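3.2 Live performance practice and the shared archive

The second group of interviews concerned performers who began working with electronic equipment before laptops became common on stage. Four acts were followed in detail. The longest-running of these, Culuto, was formed as a duo by Tavion Brannigan and Lucinda Villanueva and has kept a written record of almost every set it has played. The record lists the equipment used, the running order and the length of each piece. It was made available to the authors in full, together with 56 cassette recordings taken from the mixing desk.

Brannigan described the early sets as fixed in outline but open in detail. A bass line and a drum pattern were prepared in advance, and everything placed over them was chosen on the night. Villanueva gave a different account. In her view the prepared parts changed so often between events that no two performances shared the same base. The recordings give some support to both statements. Of the 20 tapes that could be matched to a written running order, most follow it for the opening pieces and depart from it afterwards, usually at the point where the tempo rises.

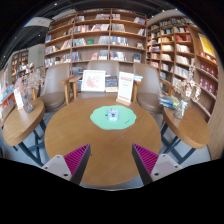 Figure 4. Reading area.

Departures of this kind have been treated in earlier work as a response to the audience (Haddad and Uzor, 2014). The present material suggests that the venue mattered at least as much. At Landia, a converted warehouse holding 200 people, the duo shared a single power supply with the lighting and could not run its second sampler. Pieces that relied on it were dropped or played in a reduced form, and some of the reduced versions were kept for later events. The piece known as "Vumness" survives only in such a version.

The label run by Demetrius Esposito, Mwakalinga, issued a small part of this material on vinyl. Esposito asked for shorter pieces with a clear beginning and end, and the duo edited them accordingly. The released versions should therefore be used with care as evidence of live practice. Where a desk recording exists, it has been preferred in the analysis that follows, even when the sound is poor. Where only the released version exists, this is marked in the table of sources.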